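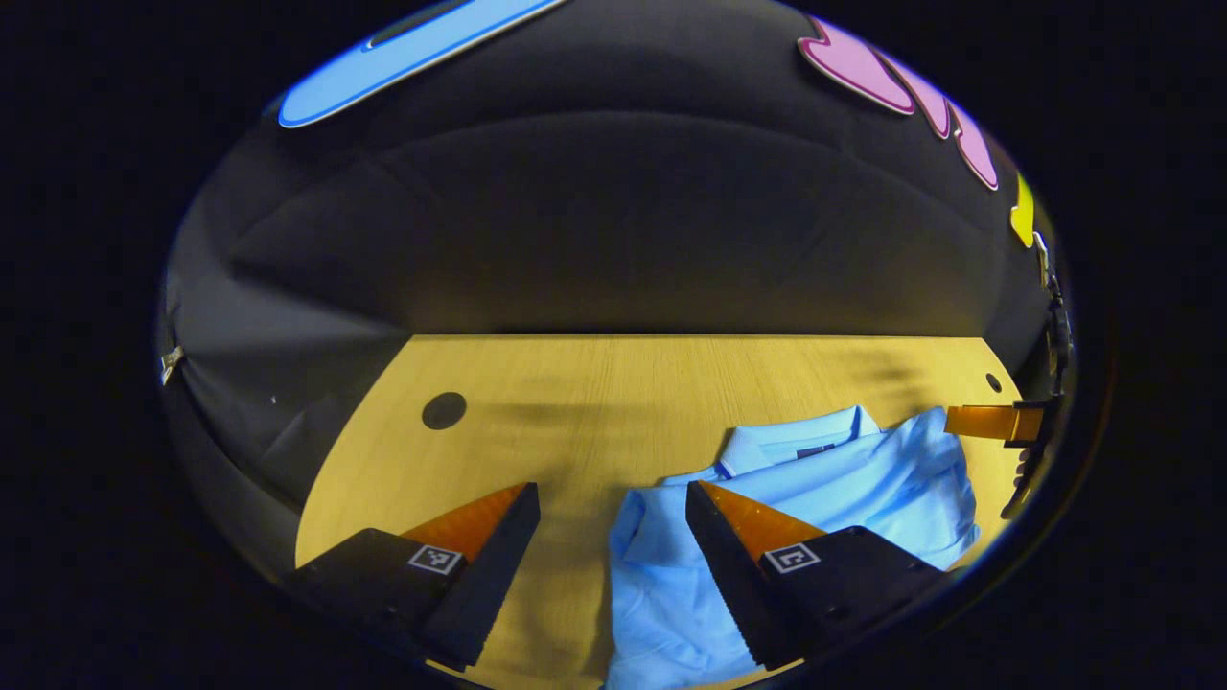

Household Help Forum > Laundry and Clothing Care > Folding and Storage

Folding short-sleeved polo shirts so that the collar keeps its shape

Posted by Khrystyna-Mariia Sydorenko, Sep 8, 2019
Views: 1,320

I am responsible for the clothing room at the Susik residence in Dresville, where staff shirts are returned from the laundry, folded on a table and placed on open shelves by size. Most of the garments are short-sleeved polo shirts with a soft knitted collar.

Our present instructions were written for dress shirts and have not been revised since February. They direct staff to button the shirt fully, lay it face down, fold each side to the center and bring the hem up to the shoulders. When this is applied to polo shirts, the collar frequently turns under or stands up on one side, and the shirt leaves the shelf with a crease across the collar. Staff have also reported that the sleeves slip out of the fold when a shirt is taken from the middle of a stack.

I would be grateful for guidance on the following points. Should the collar be folded down or left standing during storage? Is it necessary to fasten all of the buttons? Is there a recommended height for a stack on an open shelf? We do not have a folding board and would prefer a method that requires only a table.

Panagiotis Bakalis
Member, 817 posts

The method set out in your instructions is suitable in principle. The difficulty most likely arises at the beginning, when the shirt is put down before the collar has been arranged. A polo shirt that has been dropped on the table in a heap should be picked up by the shoulder seams, shaken once and laid down again. Attempting to straighten it from the hem upward tends to push the loose fabric into the neck.

The following procedure has been used in our linen service for several years.

Lay the shirt on its back with the front facing up. Fasten every button. If the shirt has only two, both should be fastened.

Turn the collar down along its natural fold line and press it flat with the palm, working from the back of the neck toward the points. The label should lie flat inside the neck. A label that has folded over on itself will leave a small ridge, and this ridge is often mistaken for a poorly ironed collar.

Hold the shirt at the shoulders and turn it over. Check the collar once more with the fingers before continuing.

Fold one side toward the center, beginning at the middle of the shoulder. Turn the sleeve back so that it lies parallel to the side fold and does not pass beyond it. Repeat on the other side. Sleeves that cross in the middle produce a thick area, and they are the usual cause of the slipping you describe.

Bring the hem up by one third, then fold again so that the lower edge meets the base of the collar. The collar itself should remain outside the fold. Turn the finished shirt face up.

With regard to stacking, our limit is 10 shirts. Alternate the direction of the collars, one toward the wall and the next toward the room, in order that the stack remains level. Collars placed all on the same side will cause the stack to lean, and the lowest shirts will be creased.

The collar should be stored folded down. A standing collar is appropriate only if the shirts are kept on hangers.

Baysal Laundry Supplies
Member, 20 posts

Please consider the use of a folding board, which is available in adult and child sizes. It gives a uniform width and staff can be trained quickly. Shirts should be fully dry before folding.

Khrystyna-Mariia Sydorenko

Thank you for both replies. The procedure from Mr. Bakalis will be tested on one shelf before the written instructions are changed. May I ask whether the same limit applies to the larger sizes? Our shelves were supplied by Kundance and the spacing between them cannot be adjusted.

Panagiotis Bakalis

For the larger sizes we reduce the limit to eight. If the shelf is shallow, the hem may be folded in quarters in place of thirds, provided that the last fold still ends below the collar.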